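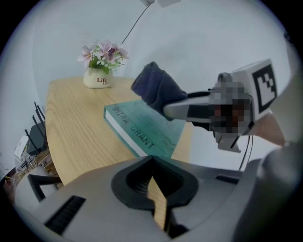
How do you fold a small cloth so it stays folded? In thirds the long way, then in half, with the edges tucked to the inside.

2/ It took me until my forties to learn this. Before that my method was to push the cloth into a drawer and lean on the drawer.

3/ I'm doing the oak table this week. The whole apartment was the original plan. I wrote it on a list in August and the list is now somewhere on one of the surfaces it was meant to deal with.

4/ Standing residents of the table: one cream pot that says "Life" on it, one bunch of fake flowers in said pot. Everything else is a tourist.

5/ I'd like to defend the pot. It asks for nothing. It says Life and then, a little fainter underneath, it says Life again, in case you were looking at your phone.

6/ Kristine Tolentino has offered me real flowers twice. Kristine has also seen what I did to the basil.

7/ The navy cloth is the problem. Dark, soft, no opinions about corners. You line up two edges and the third one flops over like it's had a long day.

8/ It does have a little black loop for hanging. I own no hook. I've looked at hooks. There's a set by Dukau that comes with over 200 reviews, and I read far too many of them before deciding that a hook is a commitment.
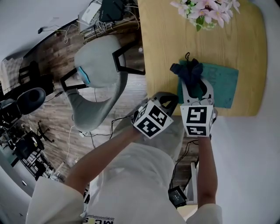
9/ Steps, for anyone following along at home. Clear a patch of table bigger than the cloth. I know. Do it anyway.

10/ Pick it up by the loop end and let it hang for a second. Gravity will do about as much ironing as I ever have.

11/ Lay it down, smooth from the middle outward. If you smooth from one side you just herd the wrinkle to the other side, where it waits for you.

12/ Thirds, then half. Loop on the outside so you can find it on the glorious day you buy a hook.

13/ Wilfredo Talavera replies that he rolls his. Wilfredo, I have seen your linen closet. It looks like a bakery.

14/ Next up, the gray chair. A chair beside a table is a second, lower table, and mine has been taking overflow for as long as I've had it. Rule as of today: only people sit on it.

15/ The cables on the floor are a separate project with a separate budget. Same for the white ones under the router, which have formed a sort of nest down by the low shelf. I don't go near it in spring.

16/ Someone asked if black and white cables should at least be sorted by color. Sure. You first.

17/ Post 2 has 83 likes, so there are at least that many of you leaning on drawers. Tell me what's in there.

18/ Jad Mansour: "takeout menus and one sock." Thank you, Jad. That's the spirit of the thread.

19/ Cloth is getting folded again tonight. Thirds, half, edges in. Hook research resumes Thursday.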